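Nandton Residence Services
Resident Guides — Bathrooms

Cleaning the Toilet and the Surrounding Floor

Prepared by Embla Holmgren, Housekeeping Standards. Reviewed each September.

This guide applies to all private and shared bathrooms in Lindholm and Jasidden houses. Residents are responsible for cleaning the toilet, the floor at its base and the waste bin once a week, and at the end of their tenancy.

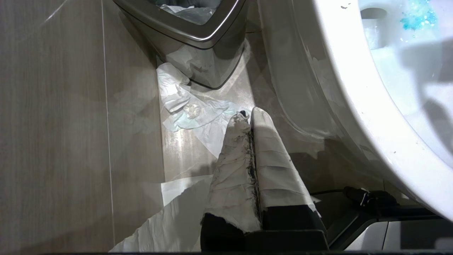 Reading time: 3 minutes

What you will need

Powdered or granular toilet cleaner
A toilet brush or cleaning wand
Paper towel or toilet tissue
Mild bathroom spray
Rubber gloves
A bin with a liner

Cleaning products may be collected from the Hirbridge Street service desk until 16:00. Please do not bring in products containing bleach where another cleaner has already been applied. Mixing cleaners can release harmful fumes.

Before you begin

Open the window or switch on the exhaust fan. Move bath mats, scales and spare rolls out of the room. Unplug any appliance standing near the toilet and keep cords and plugs off the floor while you are using spray or water.

Step 1. Apply the cleaner

Flush once, then sprinkle the granules around the inside of the bowl, beginning under the rim. Granules tend to cling to the porcelain in patches and should be spread with the brush. Follow the contact time given on the label — it differs between products.

Step 2. Wipe the floor while you wait

Fold a length of paper towel into a thick pad, spray it lightly and work it into the gap between the toilet and whatever stands next to it. Grime in this gap is often dark and comes away on the first pass. Refold to a clean face as soon as the pad is marked, and replace it when no clean face is left. Used tissue goes into the lined bin and must never be flushed. Paper towel is the most frequent cause of blockages reported to our plumbing contractor.

Wipe the outer side of the bowl from the rim down to the floor. Small specks collect near the rim and are easily missed from a standing position.

Step 3. Scrub the bowl

Raise the lid and the seat fully so that they rest against the tank.
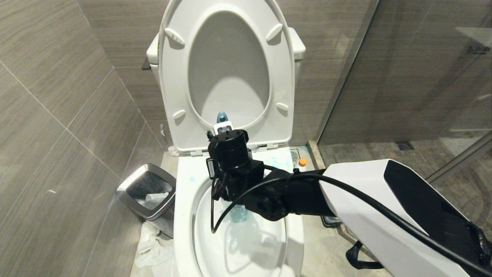 Work the cleaning head around the bowl in overlapping strokes, then down towards the drain. Keep it low in the bowl to limit splashing. Coloured cleaners leave pale blue spots on the flat area behind the bowl, and these should be wiped off before they dry.

Step 4. Seat, bumpers and hinges

Wipe the underside of the seat, including the edges of the rubber bumpers. Clean around both hinges with a folded corner of paper towel. Do not use abrasive pads on the seat or lid, as scratches hold dirt.

Step 5. Finish

Flush with the brush held in the running water. Let it drip over the bowl before returning it to its holder. Tie off the bin liner, fit a new one and wipe down the outside of the bin. Stainless-steel bins should be dried with a soft cloth to prevent water marks.

Loose seats, leaking tanks and stains that remain after a second cleaning should be reported to Valter Engebretsen, Building Services, extension 600.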